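Diary, November: the week the heat was off
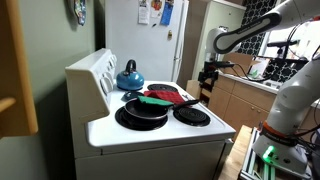 Nadège Jacquet
Clengate diary | Filed under: Home, Weather, Reading

Woke before six and lay there listening for the radiator. It has a knock that starts low and works up, and I have been complaining about it for years. No knock. I put on the brown sweater over the gray one and went down to look at the notice by the mailboxes. Same notice. The part for the boiler is coming from Clokport and will be fitted when it arrives. Someone had written "WHEN?" under it in pencil, and someone else had underlined the pencil.

Oatmeal, then tea, then a second tea. I stood up for both. The kitchen is the only room I have wanted to be in since the boiler quit, and I have moved the small lamp and the radio in there and most of my mail.

Worked until noon on the Tagle minutes. I agreed to type these up in the spring and I am only now getting into the heart of them. The Tagle was the ferry that ran between Clokport and the Wilinthorpe side before the bridge, and the company kept a minute book. The handwriting changes every few years. The current clerk, as I think of him, has a bad habit of writing the first letter of a word and then a long flat line. I spent a good part of an hour on one of these and decided on "mooring." It might be "morning." The sentence works either way, so I put a note in the margin and moved on.

I am on page 202. The entry there is a complaint from a passenger who was charged for a goat. He felt the goat should have gone free because he carried it in his arms the whole way across. The company discussed this and decided that a goat is a goat. He wrote again. They discussed it again. I skipped ahead to see whether he ever got his money and could not find him. He may have given up, or moved, or sold the goat.

My fingers got stiff after that and I quit. Typing in gloves does not work. I tried the pair with the cut tips and kept hitting two keys at once.

Walked to the library to get warm and to return the book on river ice, which was four days late. They have dropped the fines, so that was that. The library was full. Half my building was there, reading magazines with their coats open. The man from the top floor was asleep in the chair by the atlases. I nodded to the woman with the two dachshunds, who did not have them with her, and it took me a minute to know who she was.

I looked for anything on the winter the ferry froze in. The minutes mention it only sideways, with a payment of 100 dollars to "men and saws." The county history gives it one paragraph and spends most of that on the weather. There is a box of newspapers on film, but the reader is broken and has been since summer. I left my name on the list for when it gets fixed. There were four names ahead of mine, two of them the same person.

Came home by the river. It was gray and moving fast, with leaves going down the middle of it and hardly any at the edges. You can still see where the landing was on our side if you know to look. There is a cut in the bank and some squared stones, and a bent iron ring that I have always supposed was for the ferry, though it could be for anything. I stood there longer than I meant to. The wind was out of the north. I tried to picture a man holding a goat for the whole crossing and thought he probably had a case.

Bought onions, bread, batteries, a can of tomatoes and a card for my sister. Forgot stamps. I have now forgotten stamps three trips in a row. I wrote it on my hand when I got in, which will not help, as I will wash it off before I go out again.

Called my sister in the afternoon. She has heat. She told me so early in the call and came back to it. She wants me to drive to Wilinthorpe and stay until the boiler is fixed, and I said I would think about it, and she said that meant no. We went over Thanksgiving again. She is doing the bird and I am doing the potatoes and the pie, and her son is bringing a person whose name she has not been told. She asked whether I still had our mother's pie plate. I said I did. She said she thought she had it. We left it there — I went and checked after we hung up, and it was in the low cupboard under the colander, where it has been for years.

She also asked about my knee. The knee is fine on the flat. It complains on the stairs, more going down than coming up, and the cold has not made it worse, which surprised me. I told her it was fine.

Supper was the onions and two eggs, eaten at the counter with the radio on. A program about lighthouse keepers, or really about the pensions of lighthouse keepers. Better than it sounds. One of them had kept a log for forty years and put down the same word for the weather nearly every day. "Fair." I thought about my own entries, which are not much better. I looked back at last November and found nine lines about a gutter.

Did the dishes right away while there was still some hot water in the tap. Wrote the card. Read some of the new novel in bed with a hat on and did not care for it. The people in it are all unhappy in very large houses. I will give it another chapter.

Things for tomorrow: stamps. Ask about the part. Page 203, and see whether "mooring" turns up again in a place where it could not be "morning." Bring in the geranium from the back step, if it is not too late for it. Call the dentist and move the appointment to after the holiday.

Got up again at 5 past eleven because I thought I heard the knock. It was the neighbor's door. Went back to bed and put the coat on top of the blankets.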